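Fingertip checks before each recording block: the rule from March
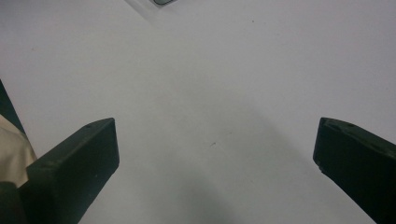
What changes

From March, every hand-held gripper at Trimberg is checked over a plain pale surface before recording starts. Open the fingers fully, with nothing between them, and look at both tips. The same check applies to the Huravel units and to the older Kouris ones.

Log a finger as worn if the tip edge has a notch or a missing corner, even a small one. A worn finger may finish the block it is in – up to 200 grasps – and is then swapped. Fingers are replaced in pairs. Mixing an old tip with a new one shifts the closing point by as much as 2 mm, enough to spoil width readings on thin parts.

Screws

Check the screw hole on the top face of each finger. Tighten by hand only. No thread compound on plastic parts.

Surface and sleeves

Wipe the surface before the check. Specks are acceptable if they stay put when wiped; note them in the Sotis log so that they are not labeled later as objects. Sleeves should be kept back from the fingers. Loose cuffs accounted for nearly 36 rejected clips last quarter.

Records

Enter the finger pair number and the result, pass or worn. Entries left blank are treated as worn.

Issued Friday, December 16, 2022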